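Notes for the talk – Sulastri Jugah, Zitdale
Slot is 28 minutes with questions. Skip the Draltine section if we start late.

Opening

Say who I am. I ran the fruit packing room at Zitdale before anyone talked to us about robots, and I still run it. I'm not an engineer. If people want joint speeds and software, send them to the Skolto table in the hall.

Start with the room as it was. 65 people across two shifts, most of them standing, most of them doing the same reach and turn all day. Mixed fruit bowls for hotels and offices. Wrists and shoulders were the two lines that kept coming up in the injury log. Pause here. Ask for hands: who has worked a packing line?

What we bought and what we didn't

We started with one two-arm cell. The plan was never to run the whole room with it. The arms take the mixed bowls, which come in small orders with a lot of changes. The big single-fruit orders stayed on the old line with people.

Explain why bowls are hard. An apple and a lemon are easy to hold. Grapes are another matter – the bunch sags, the stem can be anywhere, and a grip that is fine for an apple will split the skins. Our packers knew all this. For the first month nobody from the supplier asked them, and we lost that month.

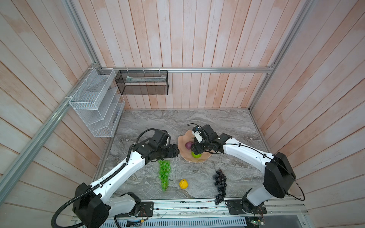
After that we changed how we did the setup. Two packers from each shift sat in on every session. They picked the fruit, set it out the way it really comes to them, and said out loud what they would do with it. That fixed more than the software updates did. One example to tell: the packers put heavy round fruit in first and lay grapes last, over the top. The cell had been planned the other way.

What changed for people

Go slow on this part, it's what they came for.

Jobs: 6 moved off the bowl station. Four are on the cell now as tenders, two went to incoming checks. No layoffs that year. Say "that year" clearly. I can't promise past it and I told the room the same thing.

Pay: tenders got a new grade, but only after October, when the training was signed off. They were doing the work before that on the old rate. That was a mistake and it was mine.

Pace: this was the surprise for me. On the old line you could talk to the person next to you. A tender mostly watches, clears a dropped piece, restarts, watches again. Some like it. One asked to go back and we let her.

Sore wrists are down at the bowl station. Tired eyes are up. We now rotate tenders off the cell every two hours.

Numbers slide

A good shift is 200 bowls. Don't compare this to the hand rate unless asked – the orders are different sizes. If asked, a fast packer still beats it on plain bowls.

Draltine (cut if short)

Their site put the cell in with no packers in the setup. Kwok has the details and is fine with being asked.

Questions I expect

Would I do it again? Yes, with the pay sorted first.
Who stops the cell? Any tender, no permission needed.
Can people visit? Yes, write to the front office.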